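The room that pays for itself, supposedly

Every January the paint firms tell us our walls are making us miserable. Hallari's new brochure, 23 pages of it, promises that a warm colour will lift the mood of anyone who sits near it. The evidence is a survey of 600 people who had already bought the paint. I would like to hear from the ones who went back to white by March.

Fostitz goes further and will send a colour adviser to your home for £400. Femelley charges less and asks you to fill in a form about your childhood. Neither could tell me how long the good mood lasts.

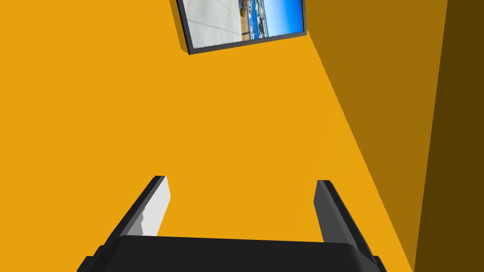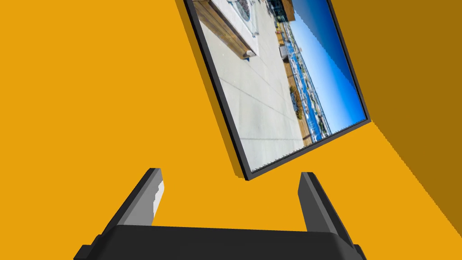 Computer renderings: orange and amber surfaces with a hanging picture, top; a rooftop terrace on screen, bottom.

Beltrán, to its credit, sells paint and says little else. Its tins cover well and cost less than the others. A friend spent £3,000 on having her flat redone in ochre, and she does like it. She also fixed the draught and bought a decent lamp that same month, and I know which I'd try first.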